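Rukex Teleoperation Sessions: Frequently Asked Questions
Last updated March 2020

What does the operator control?
Two leader arms, one per hand. Each follower arm copies the joint angles of its leader, and a trigger opens and closes the gripper.

How long is one demonstration?
The packing task, snack bags from the table into a box, is capped at 93 seconds. Recording starts and stops with the left foot pedal.

How should the bags be laid out before a run?
Flat, face up, with space between most of them. Some overlap is allowed – the policy has to cope with it later. Change the layout after every run.
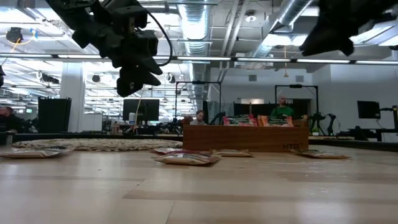

Bags may point in any direction, but keep them within reach of at least one arm. A bag that falls off the table ends the run. Mark it as failed and reset.

Should I redo a run if I fumble a grasp?
No. A missed grasp followed by a clean second try is useful data. Discard the run only if the box tips or an arm faults.

How many runs are needed?
The Gestirdale site collects 1,000 per task, split among 8 operators. Smaller sets have been trained at Olivares, with weaker results on overlapping bags.

Can I guide the arms by hand instead?
Yes, in gravity compensation mode. Hands then show up in the camera views, so these runs are stored separately.

How often should I take a break?
After 5 runs in a row.

Who handles access requests?
Mirta Palma for Cumville, Rory Lamont for all other sites.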